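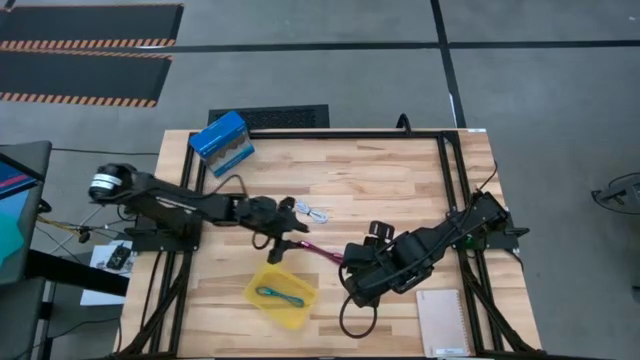 Figure 3. Two arms over the butcher-block table, with a pink tool handle held in the left gripper.

Search this journal Go

4.2 Listening along the river walk

We had hoped that people would linger, and we were glad to find that so many of them did. The Ferkis carillon pieces were played from the old Benedetti boathouse on Sat 30 October, with 13 bell ringers spread along the bank, and of the 97 listeners who filled out our cards, more than 40 wrote that they had stopped walking altogether at some point (a few of them, bless them, wrote a good deal more than we had room for).

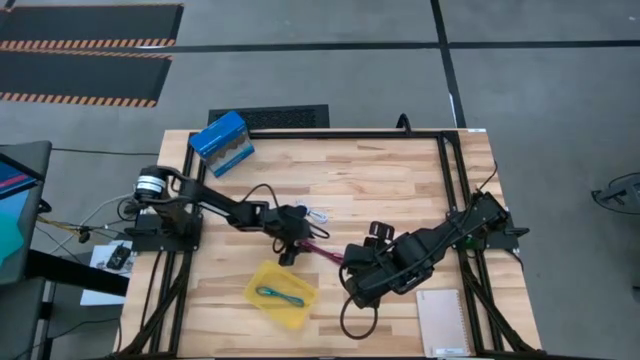
The cards also told us something about distance. Listeners near the Tovow footbridge heard the low bells late and a little blurred by the water, and they seemed to like the piece all the better for it, while those close to the boathouse asked for longer silences between the phrases. We had tried shorter ones in March, when the wind was against us, and we would gladly leave more room next time.

Contact Bremex Papers in Sound | Copyright | Back to top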